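Dendari Twin-Arm Bench Kit: review of a home build

The Dendari kit supplies two small robot arms, a slotted aluminium rail for the front of the bench, mounting plates, grippers and a driver board for each arm. The enclosure is left to the buyer. Mine is three-sided, with aluminium extrusion at the back corners and marble-patterned panels on the walls, and it was assembled over several evenings in January. The test task was to move school things about on the floor of the enclosure: a navy backpack, a couple of paperback books, a pink pencil case and a narrow clear plastic case.
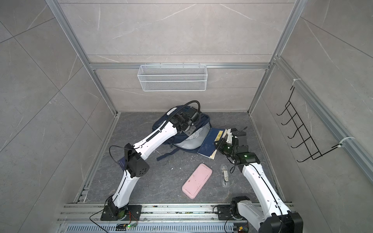

Catriona Kerr

Assembly of the arms themselves is straightforward. The base plates bolt to the rail with 5 mm screws, and the spacing between them can be changed without taking the arms off. I moved mine twice. The first position put the elbows too close together, and the software's collision check stopped nearly every reach towards the middle of the floor. Moving the right plate outwards by 12 cm cured most of it, at the cost of some reach into the far left corner.

The joints are quiet and hold position well under a light load. There is slight play at the wrist, which shows when the fingers close on something thin. Soft goods are easier. The backpack can be pressed, dragged and turned with both arms, provided the straps are kept clear of the fingers. The pencil case is a harder object than it looks, as its rounded corners give the fingers very little to hold.

Books are the most useful test of the gripper. The fingers are tapered, and a thick paperback on a hard floor has to be approached squarely or it rotates on contact. 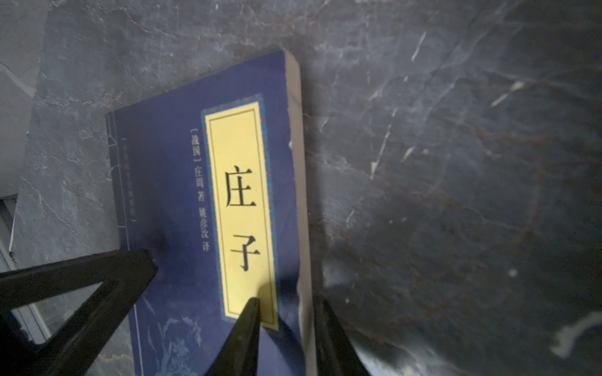 The opening width is enough for a book taken by its edge but not across the full cover, so the approach angle has to be set for each one. Dendari's default grip force creased a cover on the first day. I reduced it by a third and have left it there. The wrist camera bracket is rigid, although its cable pulls slightly at the end of travel and should be given a longer loop than the manual shows.

Cable routing is the weak part of the kit. The supplied clips do not grip the arm covers firmly, and the leads to the driver boards are short. Both boards sit at the front by the bases, where they are exposed to tools and sleeves. I would prefer a covered tray. Ermira Todorova, who has the same kit in the shared workshop at Irnell, moved her boards under the bench and had to make new leads to do it.
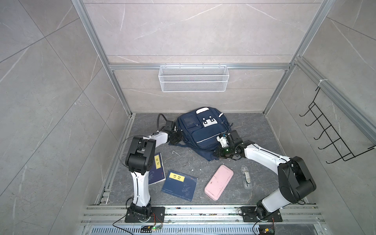

Accessories can be fixed to the extrusion without drilling. I hung a white wire basket from the rear rail and put a black hook rack on the right-hand side with cable ties — cheap, and easy to move. Both have to be entered in the software as obstacles, and the obstacle editor is slow. It accepts boxes only, so the hook rack is modelled as a block much larger than the real part.

The Gumede controller sold as an upgrade was not tested. With the standard one, I logged more than 230 cycles before the left gripper needed its first adjustment, a loose finger screw. Thread lock is not included and should be.

The rail grooves collect small debris and want brushing out before the plates are moved. A strip of cover profile would prevent this, but Dendari does not list one in the right width.
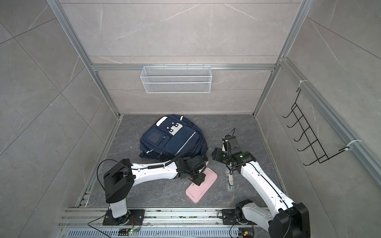 Haserness, Apr 6, 2026

A note on space. With the arms folded, the rail and bases still take up the whole front edge of my bench, and reaching in by hand to reset the objects means leaning over both of them. Anyone building the enclosure from scratch should consider a removable side panel. Mine is fixed on both sides and I shall probably change the left one.

The kit is recommended for users who are content to make their own frame and redo the wiring. The arms and rail are sound, the clips and leads are poor, and the manual covers the mechanical work better than it covers the software. Spare fingers are sold in pairs, and it is sensible to order a set with the kit.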